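May, 7:40 a.m., sewing room

Kettle on, shoes still soaked from the walk in. Picking up where I left off with the handle samples for the Enau order, and putting down everything I can remember from yesterday before Odette gets here and we start arguing about thread again.

Total on the order sheet is 3,562 bags, which is a silly sort of number, but apparently it's one for every member plus the spares they asked for at the last minute. Natural canvas, no lining, long handles, one-colour print on the front. Nothing tricky. What worries me is the handles, same as always. If a tote comes back to us it comes back with a handle hanging off, and I'd like to sort that before we cut the lot.

Samples so far are all in the Piten canvas, the heavier of the two rolls. I did the handle ends three ways: plain box, box with a cross, and a double row straight across with a bar tack at each side. Thread is the Adine poly on all of them. We've got it on the 1,000 metre cones and the tension has been lovely, hardly touched the dial all afternoon.

Hang test: bag on the hook by the back door, nine kilos of sandbag in the bottom, left overnight. Box with a cross looked exactly the same this morning as when I hung it up. Plain box has pulled a bit at the lower corners – you can see the needle holes have gone oval – and I'm not happy with it. The bar tack one held, but the canvas has puckered above the top row and it looks cheap. Pascual reckons the pucker would press out. I reckon it would be back after the first wash. We'll see, I've put one in the machine.

Needle note, because I always forget and then waste half an hour: the 80 is too fine for where the webbing goes over the folded hem. It got through, but it was skipping on every second bag and I snapped one. Moved up to the fatter needle and it's been behaving. Left the packet on the windowsill next to the chalk. Fabrice, please don't put it back in the drawer!

10:15. Odette in. She likes the cross, she doesn't like how long the cross takes, and she's got a point. Marty (the old walking-foot, for anybody reading this who's new) doesn't turn corners quickly and I'm not going to push it after what happened to the belt. She thinks if we chalk a start point on each handle end and go down, across, up, diagonal, across, diagonal without lifting the foot, we'd lose less time. Tried it on scraps. My first few were horrible, then it got easier. The trick is stopping with the needle down at every turn, even the ones where you think you can get away with it.

We had a long chat about handle length as well. Enau want them long enough to go over a shoulder in a winter coat, which I agree with, but then short people (me) end up with the bag knocking on their knees when they carry it by hand. Settled on a length in between and pinned the paper pattern to the board. Séverine wore one around the shop for an hour with her jacket on and said it was fine, a little tight at the sleeve. 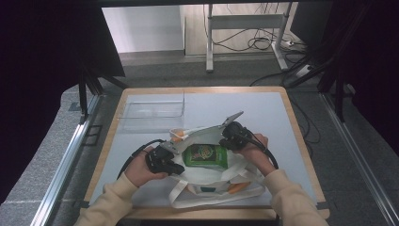

White canvas tote, handles laid out, green snack packet in it.

1:30 p.m. Wash test is out. Ran it warm, then a hot tumble, much meaner than the care label says. The whole bag came up shorter and the webbing didn't, so the handle ends have gone a bit wavy on all the samples. On the cross it barely shows. On the double row it's awful, and yes, the pucker is back (sorry Pascual). So the double row is out, and that leaves the plain box and the cross, and after the hang test I don't really see how we can pick the plain box.

The bigger question is whether to pre-wash the canvas before cutting. I'd love to. It'd fix the waviness and the bags would feel softer straight off the pile. But it's a lot of cloth to get through our one washer, and it comes out so creased that someone would be ironing until Christmas. Ginette says she can ask the laundry near her what they'd charge for whole lengths. If that's too dear we'll just print "cold wash, hang dry" on the label and make the label bigger.

Side seams: no drama. French seam on one sample, zigzag over the raw edge on the others. French looks nicer, but it gets thick at the top hem and Marty grumbles there. I'm leaning to zigzag and a tidy trim.

To do before we cut: oil Marty, phone about more webbing, make two more cross samples on the lighter roll so we've got something to compare, find the good scissors. Odette is taking the printed sample home to check the ink doesn't crack when it's folded up small.

4:50. Second hang test is up on the hook, cross stitch, washed bag this time. Same sandbag. Please leave it alone till I'm in.

Questions about the sewing room notes: ask Ginette Picard at the front desk | © Sewing room notebook | Back to top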